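Repair or Replace: Household Electronics in Drusstead

Final Project Report, Applied Community Studies
Submitted 6th June

1. Purpose of the Study

The project examined how residents of Drusstead decide whether to repair or discard a failed household device. The town closed its last general repair counter in February, and the nearest one is now in Rorby. The team wished to learn whether distance, price or habit weighed most heavily in that decision.

2. Method

A printed questionnaire was delivered to 500 addresses in the Stinidwood and Lam neighborhoods. Residents were asked which devices had failed in the past year, what they did with them, and what they would have been willing to pay for a repair. The team also held two open discussion evenings at the Lam branch library. Returned forms were coded by two team members working separately, and differences were settled by rereading the form.

3. Findings

Price was named most often as the reason for discarding a device. Many respondents had not asked for an estimate and were relying on what they expected a repair to cost. Small kitchen appliances were thrown out sooner than any other group. Computers were kept longest, often in closets, and owners cited stored photographs and tax records as the reason.

Households in Stinidwood reported more repairs done at home than those in Lam. The questionnaire did not ask about tools or training, so the report offers no explanation for the difference. Residents at both discussion evenings said they would use a repair counter in town if it kept evening hours.

4. Desktop Computers

Desktop computers received separate attention in the study. Parts such as the power supply can often be replaced without discarding the rest of the machine, yet few respondents knew this. 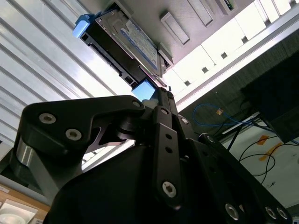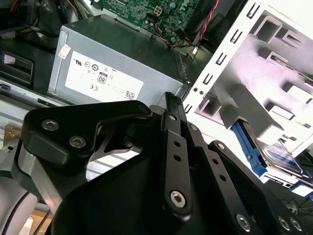 Second photo: open desktop computer chassis.

5. Recommendations

The team recommends that the town publish a list of repair services in Rorby with typical prices, and that the Lam branch library host a repair evening for a trial period of three months. A later study should ask about tools and past training, and should include renters in larger buildings, who were poorly represented among the returned forms.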